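Starnelel Community Help
Home and Kitchen > Cleaning and Care

Chipped enamel baking tray, is it still safe to use?
Posted by Kiloslow

I bought a box of older enamelware at the Clonley market for $40 and most of it is in good shape. One roasting dish has a chip on the inside corner, smaller than my fingernail, and the metal under it has gone a brownish colour. The outside rim is worn too, but I'm less worried about that. Can I still cook in it? I mostly do vegetables and the odd tray of scones.
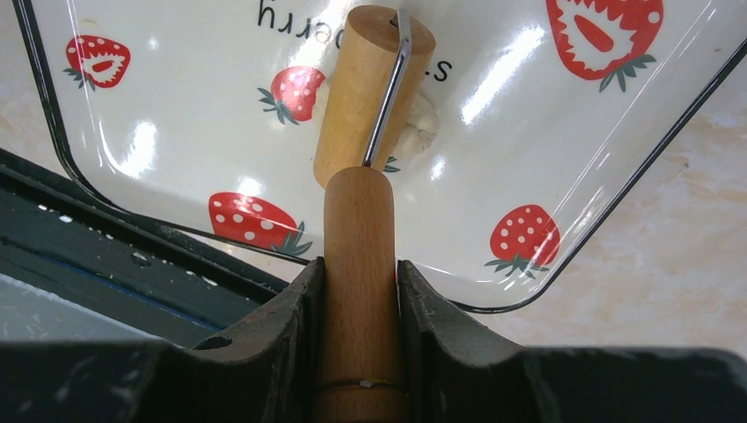
I don't know how old the dish is and there's no maker's mark. I've washed it in hot water and dish soap and the brown comes back overnight.

Rizzi
116 helpful votes

I wouldn't cook in it. The brown is rust, and a bit of rust won't hurt you, but once enamel is chipped on the inside more of it can flake off, and those flakes are glass. With older pieces you also don't know what was used in the coating. Keep it for serving wrapped things or put it under plant pots.

For the rest of the box, don't put a hot dish under cold water, and skip the steel wool. Baking soda and a soft cloth will get most stains out. If something is burnt on, fill it with warm water and leave it overnight.

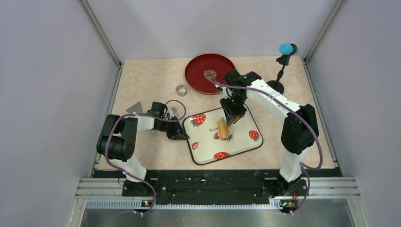

Page 1 of 2

The worn rim is fine. Dry it properly by hand and rub a little cooking oil on the bare part before it goes back in the cupboard.

clonley148
40 helpful votes

My mum used chipped ones for years and we all lived. Up to you.

You can get touch-up enamel at the hardware store, but read the tin. The one I bought last November was for sinks and tubs and said not for food. I used it on the outside of a bucket and the colour was a bit off.

Viewed 1,410 times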